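Rule 27

Sunday, ten to six. The Ellar rulebook open on the stool, page 27 again. No arm shall take food from a vessel in a sink until the vessel is declared. Declared by who. Doesn't say.

She typed it in anyway. Colander, white. Sink, black. Arm, one. 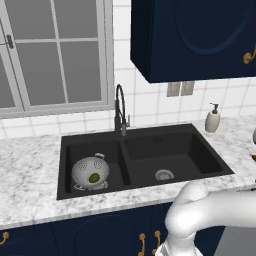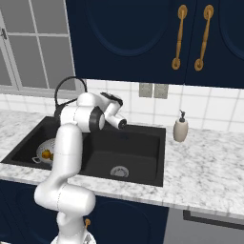

Declared, she wrote. Sent it up to Toten. Waited. Coffee, bad.

Toten came back in 2 minutes – vessel acknowledged, food not acknowledged, see Lepik annex. The Lepik annex was 600 pages and most of it about stairs. She knew a man had died over the stairs part, or nearly. You didnt laugh at the annex.

Page 10. Food is anything a person would miss. Okay. Would she miss it? Four hours on shift, no lunch. Yes, she'd miss it.

Food acknowledged.

Then the Sterketer light, amber, which meant a human had to say the word out loud. She hated that part. Empty building, teh hum in the wall, her own voice coming out small.

"Go," she said – and stood behind the yellow line, hands where the rule wanted them.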